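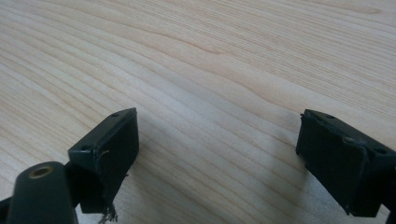 Bench Finisher, Tabletops

Lonis, Amville site
Full time, permanent
Reports to: Brenda Furnival, finishing shop lead

Lonis makes tabletops and desk tops in light-colored wood for offices, schools and libraries. The finishing shop in Amville takes in cut and joined tops from our Fellden mill and sends them out sanded, coated and checked. We have an opening for one bench finisher on the day shift.

The work

Sanding flat panels by hand and with a random orbital sander, following the grain on all final passes. Applying matte waterborne finish by spray and by pad. Rubbing down between coats. Checking each top under a low side light for swirl marks, raised grain, glue spots and uneven sheen. Marking defects on the job card and either repairing them at the bench or returning the top to Fellden.

Most tops are pale with an open, flowing figure. Scratches across the grain show clearly once the coat is on, and rework takes longer than the first pass. Speed matters less than a steady result.

The shop finishes more than 300 tops a month. Orders go up in February, when overtime is offered but not required.

What we ask for

Two years of bench work in furniture, cabinetry, flooring or a similar trade. Working knowledge of abrasive grades and of how waterborne coatings behave in dry and humid air. Able to lift 38 pounds and stand for most of a shift. Able to read a cut list and keep a written record. Spray experience is useful – we will train a good sander who has not sprayed before.

Terms

38 hours a week, Monday through Friday. Paid vacation, health plan after the trial period, safety boots and respirator supplied. Pay depends on experience and is set after the bench test.

How to apply

Send a short letter and a list of past jobs to Reece Yeoman at the Amville office, quoting reference 526. Photos of finished work are welcome. Selected applicants will be asked to sand and coat a sample panel in the shop, which takes half a day and is paid.

Posted Oct 23, 2021. Open until filled.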